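Notes for the Fescombe talk, second half (after tea)

Start slowly, people will still be finding their chairs. Thank Ffion Edwards again for the Welsh cakes and for lending the lectern.

So, where had we got to? The loft. When Hywel Gwynne and I cleared my mother's house in Price Street we began at the top, and I would not advise it to anyone! You are tired from the ladder, the light is poor, and every box has a letter in it that wants reading. I read for most of February. (Pause here, they usually laugh, and someone will say they did the same.)

Tell them about the button tin. My mother kept 400 buttons in it, and I know because she wrote the number on the lid, and then crossed it out and wrote 8 fewer after my cousin's wedding. Don't rush this one. It is really the heart of the talk, how a thing gets its worth from whoever kept the tally.

Then on to the practical part. Papers first, in date order if you can bear it. Photographs next, with names in soft pencil on the back while there is still somebody to ask. Crockery can wait. Offer things round the family twice, as people say no the first time out of politeness and then lie awake over the gravy boat.

Slide: toys. Go gently, there may be grandparents in the room who have only just parted with a cotful. Ask who still has a ball or a little action figure put by somewhere, and let them talk for a minute or two if they want to. My own bear comes in here, with his one good ear.
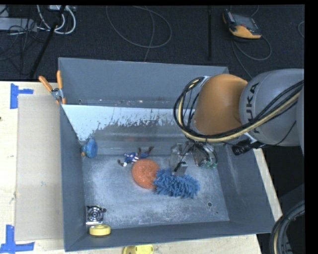
What to keep for yourself

One shelf. Hywel says two, but he has a bigger hall than I have. Read out the list from the blue notebook, leave the lamp till last, and then ask for questions.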